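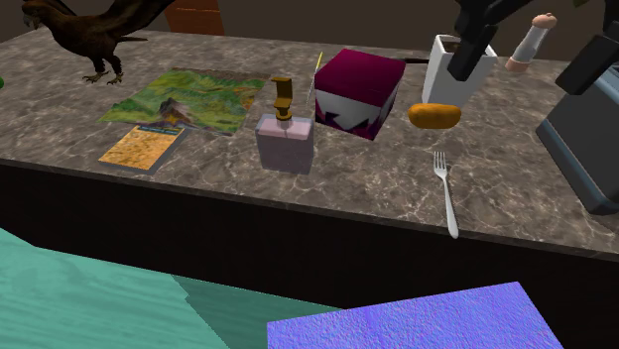
Welard council delays vote on home storage rule for guns

The town council of Welard has put off its decision on a new rule for keeping firearms at home. The vote was planned for 30 May 2023, but after a hearing of more than 3 hours the members agreed to take it up again in August.

Under the draft, every gun owner in the town must keep handguns and rifles in a locked box or safe when the weapon is not carried. A first violation would cost 100 dollars. Owners who hold a carry permit asked for an exception for the night hours, and this was the point that took most of the evening.

"I live alone, and the nearest deputy comes from Sollari," said Rozália Barta, who runs a small shooting range on the Toron road. "If I must find a key in the dark, the law has decided for me how I can defend myself." She gave the council a petition against the rule with 638 signatures.

Nurhan Erdem, the council member who wrote the draft, answered that a quick-opening safe would satisfy the text. She said the rule is meant for homes where children live or visit, and that she is ready to write this more clearly. She did not agree to remove the fine.

Nearly 80 people came to the hearing, and the clerk had to open the second room. Most of the speakers were against the draft, although several of them said they already lock their guns and only do not want the town to order it. One speaker asked how the police would check the rule without entering homes. The town attorney replied that there would be no inspections – a fine could follow only when officers are in the house for another lawful reason.

The neighboring town of Zein discussed a similar measure last year and dropped it before a vote.

A changed draft should be ready two weeks before the August meeting. Written comments can be left at the clerk's office until then, and residents who already spoke may speak again.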